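# 주택화재보험 서류, 집에서 정리하는 요령

주택화재보험은 가입할 때보다 갱신할 때와 청구할 때 손이 더 갑니다. 증권이 어디 있는지 몰라 서랍을 다 뒤지는 일이 흔하니 평소에 한자리에 모아 두는 편이 좋습니다.

## 준비물

- A4 파일 하나 (속지 20장짜리면 넉넉합니다)
- 견출지와 유성펜
- 휴대전화

## 증권과 약관

증권은 맨 앞장에 넣습니다. 약관은 두꺼우니 통째로 보관하지 말고 보상하지 않는 손해, 자기부담금, 통지 의무가 적힌 쪽만 인쇄해 끼웁니다. 나머지는 PDF로 저장하고 파일 이름에 보험사와 만기 월을 적습니다. 예를 들면 '화재_Gostlow_10월'처럼 씁니다.

담보대출이 있는 집은 은행이 질권을 설정해 둔 경우가 있습니다. 질권 설정 승낙서 사본도 증권 바로 뒤에 둡니다. 대출을 다 갚았으면 질권 해지가 처리됐는지 은행과 보험사 양쪽에 확인하세요.

## 가재도구 목록

방별로 한 장씩 씁니다. 품명, 산 해, 산 값, 영수증 유무 네 칸이면 됩니다. 그릇이나 수저 같은 것은 하나하나 적지 말고 '주방용품 일체'로 묶고, 가전과 가구만 따로 적습니다. 모델명은 제품 옆면이나 뒷면의 라벨을 찍어 두면 옮겨 적다 틀릴 일이 없습니다.
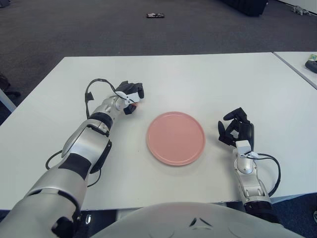
**영수증이 없는 물건도 목록에 넣어야 하나요?**

넣는 것이 좋습니다. 카드 사용 내역이나 온라인 주문 내역이 구입 자료로 쓰일 수 있으니 화면을 저장해 같은 폴더에 둡니다. 인정 여부는 보험사마다 다르므로 미리 물어보세요.

## 갱신 전에 볼 것

만기 한 달 전에 아래를 확인합니다. 10월 만기면 9월 달력에 적어 둡니다.

1. 건물 가입금액이 지금 다시 짓는 비용과 크게 어긋나지 않는지
2. 가재도구 가입금액이 목록의 합계와 맞는지
3. 급배수 누출 특약의 자기부담금이 얼마인지
4. 주소, 면적, 건물 구조가 증권에 맞게 적혀 있는지

증축이나 용도 변경을 했다면 만기를 기다리지 말고 바로 알립니다. 방 하나를 작업실로 바꿔 영업에 쓰는 경우도 여기에 들어갈 수 있습니다.

## 보관 장소

원본 파일은 현관 가까운 수납장에 둡니다. 사본은 클라우드나 다른 집에 사는 가족에게 맡깁니다. 휴대전화에는 증권번호와 사고 접수 번호만 연락처로 저장해 둡니다. 지난 증권은 청구가 끝나지 않은 건이 있으면 버리지 말고 파일 맨 뒤로 옮깁니다.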